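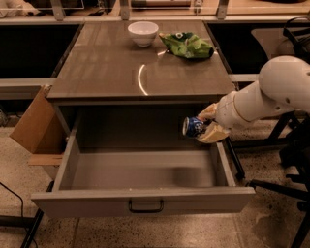 Tosomlow Drawer Set is a collection of teleoperated robot episodes recorded for training policies that follow short written instructions. Every episode is one arm, one cabinet and one instruction, such as "put the can in the drawer" or "take the bowl out of the drawer". We kept the furniture plain on purpose. The drawer is light grey inside with a black handle in the middle of its front, and in the can episodes the gripper holds the can on its side over the open drawer, so the silver end is often the easiest part of it to pick out. A bowl and a crumpled green bag on the cabinet top act as distractors while the can is being moved, and they become the target objects under other instructions.

Version and contact

This card describes the second release, dated Saturday, August 13, 2022. Maintainer: Daichi Sugiyama, Ebihara Manipulation Group. Please report broken episodes through the issue tracker and quote the episode number. Reports without a number usually can't be followed up.

What is in the set

The release has 1,603 episodes. Of these, 181 are held out for evaluation and should not be used for training or for choosing checkpoints. The rest may be split however you like. If you publish results, say how you split them.

Instructions fall into 4 families:

Open or close the drawer.
Place an object from the cabinet top into the drawer.
Take an object out of the drawer and set it on the cabinet top.
Move an object from one part of the cabinet top to another.

The families are not balanced. Placing is the largest and moving across the top is the smallest. We did not resample to even them out, so a policy trained on the raw set will see a lot of open drawers.

How episodes were recorded

An operator drives the arm from a hand controller while watching it directly. The operator reads the instruction from a screen, presses start, does the task and presses stop. A second person resets the cabinet between episodes and reads out the next layout. Layouts are drawn by a script before the session. The script chooses which objects are out, where they go and whether the drawer begins open or shut.

Operators were asked to work at a comfortable pace and not to correct small wobbles. If the object was dropped on the floor the episode was stopped and marked as failed. If it was dropped inside the drawer or on the cabinet top, the operator was allowed one more try, and the retry is kept in the same episode. The field "retry" is true in those cases.

Each new operator did 100 practice episodes before anything was saved. The practice episodes are not part of the release.

Two control programs were used. Earlier sessions ran on Drendness and later ones on Tastano. The two handle gripper commands differently: Drendness logs the gripper as open or closed, while Tastano logs a position between zero and one. We converted the Drendness values to zero and one and left the Tastano values alone. The "controller" field tells you which one you have. Anyone training a model that predicts gripper position should look at this before mixing the two.

Fields in each episode

episode_id: whole number, never reused
instruction: the text shown to the operator
family: open_close, place, take or move
images: colour frames in time order
arm_state: joint angles for each frame
gripper: see the note on controllers above
controller: drendness or tastano
operator: a letter, no names
retry: true or false
outcome: success, failure or unclear
split: open or heldout

Image and arm readings are matched by timestamp. Where a frame has no reading close enough to it, the frame is dropped, so the spacing between frames is not perfectly even. Use the timestamps if your method depends on spacing.

How outcomes were marked

Two people watched each episode separately. If they agreed, that is the outcome. If they didn't, the episode is marked unclear and kept. Most of the unclear ones are closing episodes where the drawer stops just short of shut. We never settled on a distance that everybody was happy with, and the written rule ("shut to the eye") is probably too loose.

For placing, an object counts as placed when it is let go inside the drawer and the gripper has moved clear. It does not matter which way up it ends.

Known problems

The cabinet top is glossy and picks up the lights overhead. Reflections shift between sessions, and in some evening sessions they are strong enough to hide the rim of the bowl. We have left these in.

The bag changes shape every time it is gripped. It was swapped for a fresh one of the same kind when it became too flat to pick up, and swaps were not logged.

The cabinet was nudged several times during recording and put back by eye. Do not assume its position is fixed from one session to the next.

The background is the same room throughout. Policies trained only on this set have done badly for us when the cabinet was moved to another wall, and worse with a different drawer handle.

Instructions were written by two people and the wording is narrow. "Put" is far more common than "place" and hardly anything is phrased as a question. We have started collecting rewordings and expect to add them in October as a separate text file keyed by episode_id, with no change to the episodes themselves.

Changes since the first release

Removed episodes where the image stream froze.
Fixed the joint order in the arm_state field, which had the last two joints swapped in Tastano sessions.
Added the retry field.
Moved the held-out episodes into their own folder.

If you trained on the first release with Tastano data included, the joint fix means your results are worth running again.

Use

The set is free for research and teaching. Please don't pass on altered copies under the same name. For commercial use, write to the maintainer first and say what you plan to build.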